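Foro Stillo > Manipulación > Averías y seguridad
Tema: La pinza cierra sin orden y da "objeto sujeto" en vacío

vullow_75
Pinza Wurura de dos dedos, controlador Haslam, bus a 800 Hz. Tras el homing los dedos cierran solos y el controlador publica GRASP_OK sin nada entre ellos. El planificador lo da por bueno y arranca el traslado hacia el bol. Sucede en 4 de cada 8 arranques. Firmware de enero. Vista de muñeca con los dedos cerrados:

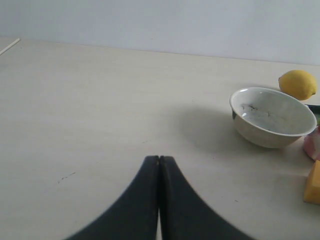
Tiempo de lectura del hilo: 2 min

El limón y el bol siguen a la derecha, fuera del agarre. Umbral de corriente de fábrica. He recalibrado el cero sin cambios.

par_motor
El umbral de fábrica es demasiado bajo para esos dedos. Al tocarse las puntas la corriente sube igual que con una pieza. Súbelo hasta un 75 % y repite.

nodo_ros
No estoy de acuerdo. Subir el umbral enmascara el síntoma y aplasta lo blando. GRASP_OK debe exigir corriente y apertura mayor que cero. Además, eso no explica el cierre sin orden, que es lo grave. ¿El paro corta potencia o solo congela la consigna?

vullow_75
Solo congela la consigna. Con el umbral alto ya no da GRASP_OK, pero cierra igual. Otra captura:
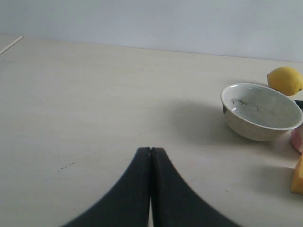
Pinza cerrada, nada en el centro de la mesa.

par_motor
Entonces son dos fallos distintos. Mantengo lo del umbral para el primero.

nodo_ros
Y yo la condición de apertura. Para el segundo: mira si la consigna se inicializa a 0 antes de leer el encoder. En Haslam 0 es cerrado.

vullow_75
Confirmado en el log. Se escribe 0 en el primer ciclo y la lectura del encoder llega después. Si el bus tarda, la pinza obedece ese 0. He retrasado la habilitación del motor hasta tener lectura válida. Llevo 8 arranques sin cierre espontáneo.

bancada_sur
8 arranques son pocos para un fallo intermitente. Y el paro sigue sin cortar potencia. Yo no metería la mano en esa mesa hasta cablearlo a la alimentación del motor.

par_motor
Con los dedos limitados en fuerza el riesgo es bajo.

bancada_sur
El límite de fuerza lo aplica el mismo controlador que escribía el 0. No cuenta como protección.

vullow_75
De acuerdo con lo del paro. Pido el relé y dejo el hilo abierto.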